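**Subject: Re: [arm-club] gripper work, and who has the long hex key?**

Hi everybody,

Sorry for the slow answer, I had two midterms and then slept for most of a day. I'll quote the part I'm replying to so this doesn't turn into one of those threads.

On 10th April, Saranya Iyer wrote:

> Quick list from me before the Clarnwood meet:
>
> 1. Can the arm group send an update? Last I heard the wrist was drifting after a long run and I don't know if that got fixed.
> 2. I need to know what we're running for the sorting round. The rules say 50 pieces and one restart, so please don't tell me we're still picking a gripper.
> 3. The cable situation. I'm not mad, I just want it to not look like last September.
> 4. Who has the long hex key? It's the only one that fits the base bolts.
>
> Also the van is booked, so pack light.
>
> Saranya

OK, taking these in whatever order I feel like!

The gripper is picked. We're using the two-finger one with the softer pads, the design that came over from the Lukmont team when they switched to suction. I know a few of you liked the three-finger version (I liked it too, I spent most of winter break on it), but it kept closing on air whenever a piece sat at an angle and I got tired of watching it. The two-finger one is boring and it picks things up. Our best practice run so far got 43 of the 50, and most of the misses were the little flat washers, so if anyone has ideas about washers I'm all ears. 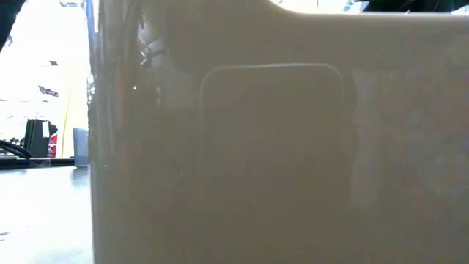

Wrist drift next. It was the homing routine the whole time, and I'm a little embarrassed at how long I blamed the motor. We were homing once at startup and then trusting it for the entire run, so now it goes back and checks itself after every 7 picks. That costs us a few seconds but the numbers stay put. As for the cables, Saranya, they run in a bundle down the side of the pale housing now, with a light-colored clip or tie up near the top, and I'd like to leave that routing alone until after the meet. If you need to get at something in there, please ask me first! Re-doing it eats an entire evening and I'm the one who ends up doing it.

The sorting code is in the shared folder under "clellamness", named after the practice course and yes, I know it's hard to spell. Please pull the newest version before you change anything. Somebody (no names) edited an old copy last week and we had two different ideas of where the blue bin was. I merged it by hand and I think I got everything, but if you added something to the bin positions go look and make sure it's still there.

Things I still want to do before we load the van:

- a full 50-piece run with the timer on and people talking, because it's going to be loud
- swap the finger pads for the fresh pair (they're in the bag marked Arroyo, with the spare fuses)
- print the wiring sheet on paper, since the wifi at Clarnwood was useless last time
- practice the restart, with someone other than me doing it

On that last one, I mean it. If I'm in line for a sandwich when the arm stops, one of you has to be able to bring it back up. It's a short sequence and I'll walk through it with whoever wants to learn. It'd be great to have two people who feel OK with it. First-years very welcome, you can't break it by restarting it.

Budget question that came up in the hallway: we've spent $69 on this gripper, counting the pads. The servo we all drooled over is still more than 1,000 and no, we are still not getting it.

And the hex key... I had it in my backpack. It's been in there since the last build night, under a sweatshirt. It's back in the top drawer now, with a big piece of orange tape on it, so please leave the tape on.

Can people reply with which evenings they can make it? I'd like to do the timed run first and the restart practice right after, same night if we can. I'll bring the good pretzels.

Saranya, does the van have room for the folding table or are we using theirs? Theirs wobbled last year and I'd have to redo the bin positions if the height is different.

See you at build night,
Your arm person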